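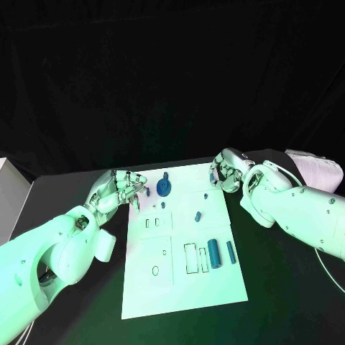 Why does the grey glaze pinhole on the big bowls and stay clean on the small ones?

The cooling is too quick for the thick foot, as far as I can tell, and the glaze closes before the gas has left it.

6 June 2025
By Leszek Jakubowski
2 min read

Opened the Vistell kiln this morning. Bottom shelf is bad again, four bowls with holes near the foot, one of them also crawled at the rim. Top shelf is good, colour a little more green than I like. I put the bad ones under the window for Kulap to look at, please do not throw them.

Glaze batch was 3000 g dry, from the new bag of feldspar. I sieved it two times. Hendrik thinks the bag is guilty, but the small cups have the same glaze from the same bucket and they are fine. So I don't believe in the bag.

I looked back in the log. Firing 238 had the same program with a slow bisque before it, and the notes say "no holes". In autumn we changed to the faster bisque to save a night. I should have compared earlier.

For the next firing:
- bisque slow again, as in September
- hold 20 minutes at top temperature, then controlled cooling for the first hour
- two big bowls on the top shelf, two on the bottom, same clay
- test tiles from the old bag and the new bag, marked underneath with oxide

Thulani asked if we can glaze the Gunawan order on Monday. I told him to wait for the tiles. He was not happy, but the centre of each plate is thick and I don't want to repeat this.

Cone packs are almost finished. Sibusiso will order.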